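Penholm Stacking Tub, 172 litres, grey

Grey is the only colour we stock. Ertuğrul Demirtaş, who buys for us, once asked Karakaya about teal and was sent another grey one. Walls slope so empties nest, and the rim takes a grown-up's grip. 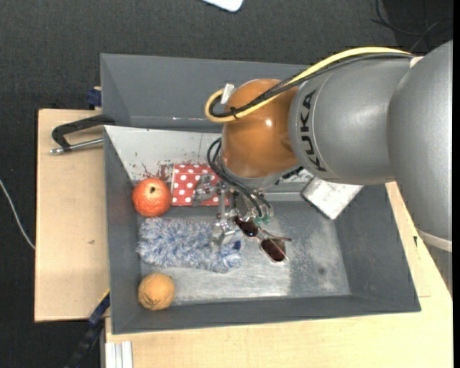
Lid sold separately, as lids are. It also fits the older Flisel tub if you lean on it. Guaranteed for 5 years against cracking, though not against whatever you keep in it. More than 3,000 sold.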